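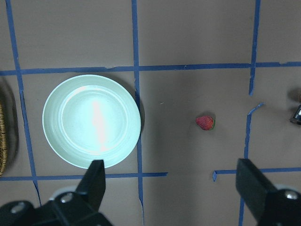

**Session 3 – Placing fruit and plates**
Food Presentation, evening course, Huvcombe
Tutor: Kazuhiro Shimada

Please bring this handout on Monday, with a pencil. We will write on it.

In the last session we spoke about colour. Tonight we speak about place: where a thing stands on the table, and how much empty table it has near it. Many students think that placing begins when the food is on the plate. In my opinion it begins earlier, when the plate is put down.

## 1. The plate

A shallow plate with a wide rim is good for small fruit. The rim makes a quiet border and the flat part in the middle is where the eye goes first. Pale green is a useful colour under strawberries, for red and green are opposite on the colour wheel and each makes the other look stronger. A white plate is also correct, but it is more severe.

Take care with light. A glazed plate can shine very much if the lamp is high and to one side, and then the middle of it looks white whatever colour you have bought. Move the plate a little, or turn the lamp, before you change anything else.

## 2. The cells

We divide the table with blue painter's tape. Each cell is a small area of work and we speak of it by its place: back left, centre, front right and so on. The tape is torn by hand and the edges become rough after some use. You do not need to replace it each time.

Rules for the exercise:

- One plate to a cell. The rim should not lie over the tape.
- Fruit which is not yet on a plate stays on the open surface, also inside a cell.
- Pick up a strawberry by its sides, never by pressing on the top.
- Wipe away small crumbs before you put anything down.
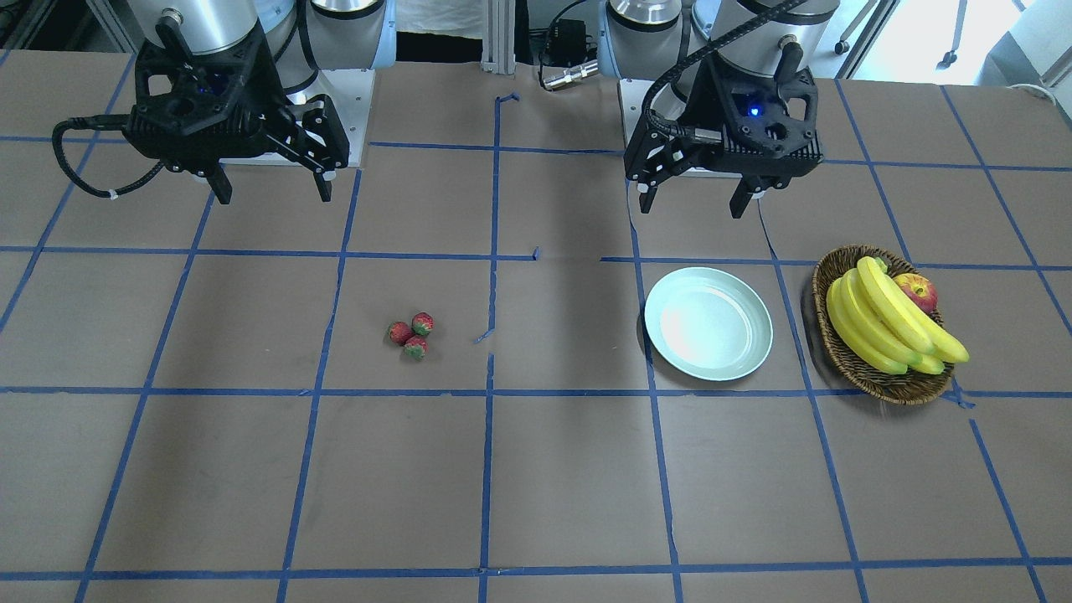 ## 3. One or three

A single strawberry asks for a lot of space. If it lies on its side, decide which way the leaves point, and keep this direction when you move it to the plate. Leaves to the right feels calm to most people who read from left to right. Ayane Ogura, who taught this course before me in Kawaguchi, did not agree with this and always turned them to the back – try both.

Three strawberries are easier. Put them close together and they become one shape. Put them far apart and you have a triangle, and then the distance must be chosen with care. The most common mistake is something between the two, where the fruit looks as if it was dropped.

## 4. Exercise (14 minutes)

Work in pairs. One person places, the other only looks and makes notes.

1. Put an empty plate in a cell and one strawberry in the next cell. Look from standing height, then sit down and look again.
2. Move the strawberry onto the plate, not in the centre. Draw the position.
3. Do the same with a cluster of three.
4. Change roles.

Draw the plate as a circle and the fruit as a dot with a short line for the leaves. Nice drawing is not necessary.

## For next time

Read pages 141 to 150 in the course book, the part on bowls. Bring one bowl from home that is deeper than your hand is wide.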